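Suturing practice: passing the needle
Gallery from the Barnow skills room, 30 November 2022

Black thread, a small curved needle and a pink tissue pad. The beginners' stitching notes are by Maeve Mac Suibhne. 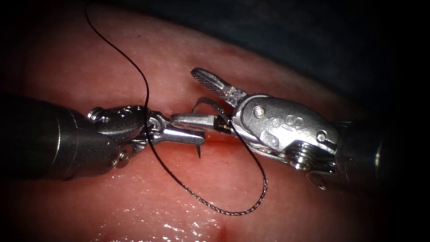 Where should you hold a curved needle?
Hold it a little past the middle, towards the thread end, and keep the tip free. If you grip it too close to the thread it tends to twist as it goes into the pad.

Needle and thread at the centre of the pad, with the jaws of both instruments meeting at the needle.

Notes for the exercise
Leave a short tail before tying. Beginners work in pairs and swap over after three stitches. Follow the curve of the needle on the way in and on the way out, and pull the thread through slowly. Used needles go in the sharps tub by the door.

Pads can be booked through Ayman Mansour. The next set of notes, on knots, is by Araceli Pastor.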